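How I Plan a Year of Birthday Cards in One Afternoon

I used to be a terrible card sender. I'd remember my aunt's birthday while brushing my teeth on the morning of, then text her a cake emoji and feel bad until lunch. A few years back I finally sat down one November afternoon and sorted the whole next year out in one go, and I've done it every November since. It takes me 3 hours, with a coffee break in the middle (okay, two coffee breaks). If you've got a big family, or you just like getting mail and figure you should send some too, this is how I do it.

Start with the names

Before you buy a single card, write down everybody you want to send one to. Don't worry about dates yet. Go through your phone contacts, last year's holiday cards, the group chats, whatever you've got. I write mine in pencil on a legal pad, because somebody always gets added when I'm halfway down the page.

Then go back and fill in the birthdays. You will have gaps! Text people's spouses, siblings or moms. Most folks are thrilled to be asked, and my cousin once sent me back the entire Oda side of the family in one message, wedding anniversaries included.

Get it onto a paper calendar

I know, I know, your phone does this. Mine does too, and I swipe those reminders away without reading them. A paper calendar sits there and looks at me while I make toast, and that works a whole lot better on a person like me. It doesn't have to be fancy. You want room to write a name in each day's square, and you want it somewhere you walk past. 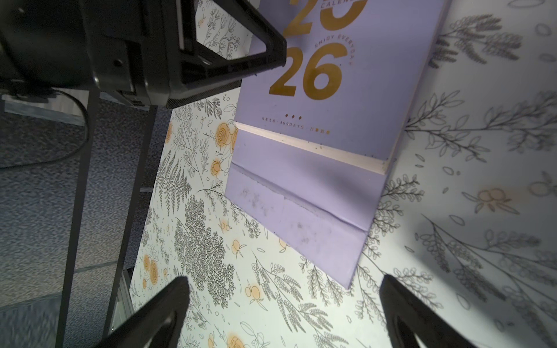

Write each birthday on its day in pen, just the first name and a little star. Then count back a week and write "mail" and the same name in pencil. That second note is the one that does the work. For anybody overseas I count back 3 weeks, and for my friend in Norkow I go even earlier, as the mail there seems to travel by mule.

If two or three birthdays land close together, pick one mailing day for the bunch and draw a bracket around them. My whole family was apparently born in the same part of spring, so I've got one bracket in April that takes up most of a row.

Buy the cards all at once

Now you know how many you need, so go get them. I like the boxed sets from Iltitz for grown-ups (plain fronts, thick paper, nothing printed inside) and something sillier for kids. Get a few spares. Somebody will have a baby or break an ankle, and you'll be so glad you don't have to run out to the drugstore.

Buy your stamps on the same trip. I can't tell you how many finished cards have sat on my counter for want of a stamp!

Address now, write later

Here's where I part ways with the super-organized people. I address and stamp every envelope that same afternoon, and I put the mailing date in tiny pencil where the stamp covers it — so do the date first, then the stamp. Hmm, no, that makes no sense, you couldn't read it. Put it on the back flap and erase it later. I've done it the dumb way, as you can tell.

What I don't do is write the messages. A birthday note written five months early sounds like one. Leave the inside blank and write it on mailing day, when you know about the new job or the bad knee.

File the envelopes in mailing order in a shoebox with a divider for each month. Old folders cut down to size make fine dividers.

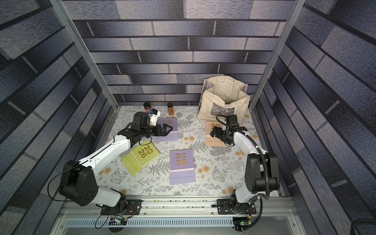 Greer MacBrayne wrote in to say that she tried the shoebox and gave up by summer, and that clipping each month's envelopes together and hanging them on a nail by the calendar suited her much better. She also keeps a second list of what she wrote to each person, after sending her brother the same joke 2 years running.

I love the nail idea and I'm stealing it for the kids' cards, which never fit in my box anyway. The list of jokes I may need more than I'd like to admit.

Mailing day

When a pencil note comes up, pull the card at breakfast, write three or four lines, seal it and put it by your keys. Cross off the pencil note only once it's in the mailbox. If you miss one, send it late and say so. My uncle in Holeck got his two weeks after the fact last year and called me up just to chat, and we were on the phone till almost dinnertime.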